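Play mat

A play mat is a soft floor covering laid in a home or nursery to give children a padded surface for sitting, crawling and floor games.

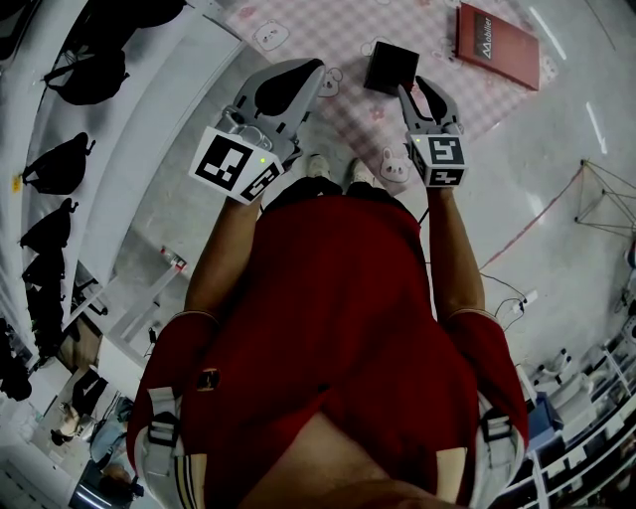 Pale pink play mat with a light checkered pattern, cartoon bear faces and small flower motifs.

Play mats are sold as one-piece sheets, folding panels or interlocking tiles. Common materials include polyethylene foam, EVA foam and quilted cotton over a fiber filling. Foam sheets are typically 2 cm thick. Tiles are usually square, with sides of 60 cm in the larger formats, and are joined by toothed edges.

Decoration

Printed mats use repeating grounds such as checks, dots or stripes, often in pale colors, with animal or plant figures set at intervals. On sheet mats the print lies under a clear film that resists scuffing. Reversible mats carry a different design on each side.

Care

Foam mats are wiped with a damp cloth and mild soap and dried flat. Prolonged sunlight fades the print and can curl the edges. Heavy furniture leaves dents, some of them permanent. Sheet mats are stored rolled, with the printed side facing out.

See also: Floor covering; Nursery; Quilt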